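Wire spinner racks for the counter, worth it or not?
Posted in March by Charmaine Mabuza, Small Shop Talk

Charmaine Mabuza wrote:
I run a small card and gift shop and I'm being pushed, again, to put impulse items by the register. The person pushing is a sales rep for a keychain and charm line called Pallis. His pitch is that if I take the starter pack (498 dollars, mixed designs, he picks them) I get the spinner "free" and I'll sell through in a season. He also told me a countertop spinner lifts the average sale by 17 percent. I asked 17 percent of what, measured where, and he said it was "across the network." I don't know what the network is.

So before I sign anything, has anyone here tracked what a spinner does? I mean with register records. I have plenty of people telling me they feel like it helps.

zakgate_gifts wrote:
We've had one on the counter for years and it pays for itself every month. Kids spin it, parents buy something to make them stop. You're overthinking this. Take the deal.

Charmaine Mabuza wrote:
Do you break those items out on the register, or do they go under general gifts?

zakgate_gifts wrote:
General gifts. But I'm standing right there, I see them go.

Zinhle Ngubane wrote:
I also saw mine go, and then I counted stock and a good part of it had gone without passing the register. Small things on hooks near the door are the easiest items in the building to pocket. I'd want to know that number before I believed any lift.

I did keep records, for what it's worth. Separate key on the register, one full season with the spinner on the counter and then one without, when I moved the same stock to wall hooks behind me. Sales of those items dropped when they went on the wall. But total sales per customer hardly moved. My reading is that people who spent three dollars on a charm were skipping the three dollar card they would have bought otherwise. One shop, two seasons, so don't frame it. It's still more than the rep gave you.

paperback_lou wrote:
Different seasons though. You can't compare a holiday stretch to a slow one and blame the rack.

Zinhle Ngubane wrote:
Fair, and I said it was one shop. Neither stretch had December in it. If you've got a better test, post it.

paperback_lou wrote:
I don't, I just don't think yours proves the spinner did nothing. Sunglasses and reading glasses did very well for us on a floor model. Charms might just be a bad product.

barurmont_bev wrote:
Can we separate the rack from the starter pack? Those are two questions. The rack itself is cheap. Two tiers of wire hooks on a center pole, you can get a plain white one secondhand whenever a shop closes. The "free" spinner is baked into what he charges for stock, and you don't get to choose the stock.

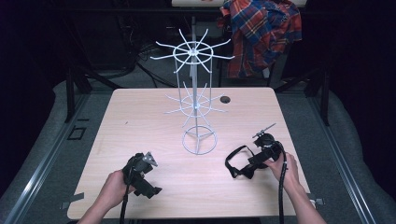 Things I'd check before putting any spinner on a counter:

1. Weight at the bottom. Wire ones are light. Load one side with heavier keychains and leave the other side bare and it will lean, and some will go over. Fill it evenly, heaviest low down.

2. Reach. Longer hooks stick out further than you think once the packs are on. Measure with stock hanging. My first one knocked the card reader every time it turned.

3. Hook length against pack depth. If you can only fit a few on each hook you'll be refilling all day.

4. Eye level. If it blocks your view of the customer you have built a hiding place on your own counter.

zakgate_gifts wrote:
Number 4 is silly, it's wire. You can see through wire.

barurmont_bev wrote:
You can see through it empty. Put 400 packaged charms on it and tell me what's happening on the other side.

zakgate_gifts wrote:
Who has 400 charms on a counter spinner?

barurmont_bev wrote:
Someone who took the starter pack, I would guess.

Charmaine Mabuza wrote:
Bev, thank you, that's the split I should have made. I wrote to the rep and asked what the stock costs without the rack. He says they don't sell it that way. I asked about returns on unsold pieces and got a brochure with a beach on it.

takacs_fan wrote:
Takács does let you pick your own designs and reorder by the dozen, or they did when I last ordered. No rack, no minimum to speak of. Quality is okay. The clasps are a bit thin.

paperback_lou wrote:
I had trouble with their clasps too. Three came back in one week. They credited me but it took forever and I had to send pictures of each one.

Zinhle Ngubane wrote:
Charmaine, if you still want to try it, buy a used rack, put a small amount of your own choosing on it, and give it its own register key from day one. Count the stock the morning it goes out and count again when it comes down. If the rep's number is real you'll see it.

zakgate_gifts wrote:
Or you could just talk to your customers and see what they pick up. Not everything needs a spreadsheet.

Charmaine Mabuza wrote:
I talk to them all day! They tell me they love everything and then they buy one stamp.

I'm going to pass on the starter pack and look for a used rack. Rep is coming by Friday so I'll tell him then. Does anyone know if the hooks on these come off? I'd want fewer on the top row for gift tags, the wide kind.

barurmont_bev wrote:
Depends on the make. Some are welded, some clip in. Ask the seller to pull on one.

Page 1 of 1 | Contact the moderators | Copyright Small Shop Talk | Back to top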